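Ellisden Reports Result on Two-Handed Sorting of Wrapped Snacks

NUMHOLM, August. Ellisden today released results for Sarico, a training method that teaches robots to handle soft packaging from recordings made with hand-held grippers. The training set holds 1,499 recordings of packaged snacks being handled in furnished homes. Crinkled film and crimped seals change shape under the finger pads, and a grasp that suits a box often fails on a bag.

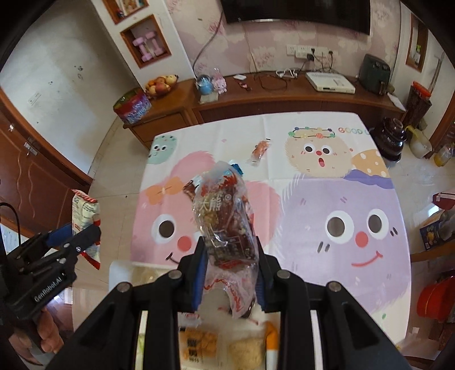

Why record with hand-held grippers instead of driving a robot remotely? A person works faster with the tool in hand, and the finger positions carry over directly to a robot fitted with the same fingers.

Sarico was trained on 900 of the recordings, with the remainder held back for testing. The method predicts the motion of both grippers together and sets closing width from the wrist view. Packets held upright by the edge are treated as a separate grasp class from packets held across the body.

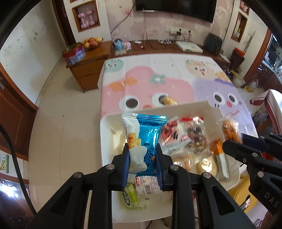
Florian Leblanc questioned whether the method would hold up on heavier goods, noting that a snack packet forgives a poor grip and a bag of rice does not. Ellisden has made no claim for loads of that kind.

The test code, named Hoani, is available on request from the Ellisden press desk.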